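Joonas Toivonen has a kettle going before I've got my coat off, and he is already talking about shelves. We're in the back of Clumwood, the secondhand bookshop he runs in Pelholm, at a table he keeps for wrapping, sorting and lunch. It's November, a little after four in the afternoon, and the front window is fogged up. I've been buying books from him for years and somehow had never asked how any of it works.

"Ask me anything except what my favorite book is," he says. "That one makes me sweat."

So I ask how many he has. He knows! The last stock check came to 2,489 on the shop floor, and there's another batch in a barn in Jultasthorpe that he gets to when the road is clear. He started with a single stall at the Saturday market and a folding chair.

"I had 40 books and I'd read every one of them, so I talked far too much. Someone would pick up a paperback and I'd tell them the whole plot. My sales went up when I learned to stop at chapter two."

What I love about Clumwood is the way books face you there. Most secondhand shops are all spines, and you end up walking sideways with your head tilted. Joonas turns as many as he can toward the room, on little stands, on window ledges, on top of the radiator cover in summer. He changes them every morning before he opens, and it takes him most of an hour.

"A spine only tells you a name," he says. "A cover gives you the color, the size of the letters, the mood somebody was in when they designed it. People walk across a shop for a color. I've seen it so many times. They come over for the yellow and then they start reading the back of whatever is next to it."

He's a great believer in the back of the book. When he lays something flat on a table he'll often put it face down on purpose, so the blurb is the first thing you meet. I told him this seemed like madness and he laughed and said his sister tells him the same.

"But you do it too! You pick a book up and you turn it over. Everybody turns it over. I've saved you a step."

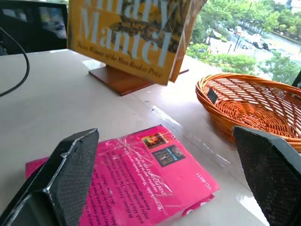 Then there's the wrapping, my other big question. Plenty of his paperbacks go out in clear film, and I'd always assumed it was for show. He says it's mostly for the bright covers, the ones that scuff if you look at them wrong. He cuts the film by eye and doesn't fuss about creases.

"It's a jacket, it's allowed to wrinkle. If you want to take it off at home, take it off. Read the thing in the bath, I don't mind."

And the prize winners? Do they sell themselves?

"They get picked up first, yes. A line about a prize on the cover is a good hello. Some people want that and some run from it, and I enjoy both kinds. The ones who run usually come back in the spring and ask for it quietly."

He's planning a reading corner next, with two armchairs he found through a friend and a lamp he's still rewiring. The dog, Tam, has already claimed the larger chair. I left with three novels I hadn't come in for, one of them chosen entirely for its color, and Joonas waved me off from the doorway with the tape still stuck to his sleeve.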